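The question of whether a household or a small office should pay for software by the month is usually treated as a matter of taste. It deserves to be treated as a matter of budgeting, and of fairness to the people who pay.

Consider an ordinary case. An office of 7 people licenses a note-taking application, Ostis, and a music service, Prurkier, for its front room. Neither charge is large. Last year the two together came to $507, and at renewal in March the total rose by $44. The notice arrived by email on a Thursday and gave no account of what the increase would pay for. The previous version of Ostis, bought once on a disc, had served the same office for four years.

We do not object to paying. Developers must be paid, and a steady income allows them to fix faults and keep pace with new operating systems. Our objection is to the disappearance of the alternative. When the one-time license is withdrawn, the customer who is content with last year's features has no way to say so except by leaving, and leaving often means abandoning files in a format that few other programs can open.

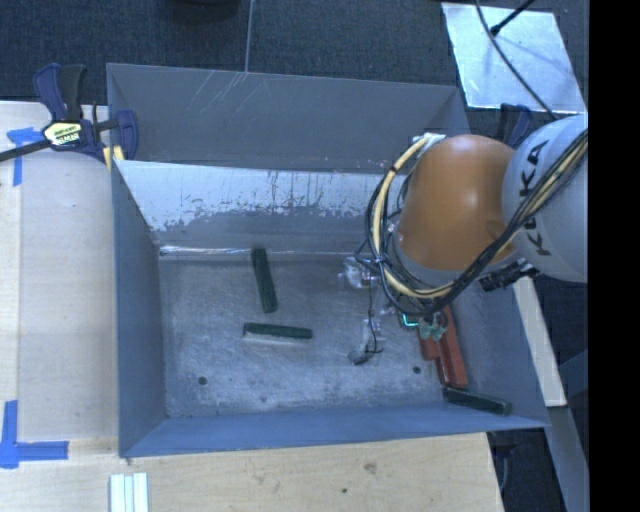
*An orange and gray KUKA robot arm over a blue-gray metal bin.*

Danai Drakos, writing in the Grirmont newsletter, has argued that subscriptions protect the customer by making departure easy. One simply cancels. This is true of music and films, where nothing of the customer's own is held by the vendor. It is far less true of accounting records, correspondence or a decade of photographs.

Three modest steps would help. Vendors should state the full yearly price beside the monthly one. They should give sixty days' notice of any increase. And they should let a lapsed customer open and export existing work without charge, as Selvanayagam already does with its drawing program.

Until such terms are common, buyers would be wise to test the export function before entering a card number, and to keep a separate copy of anything they expect to need later.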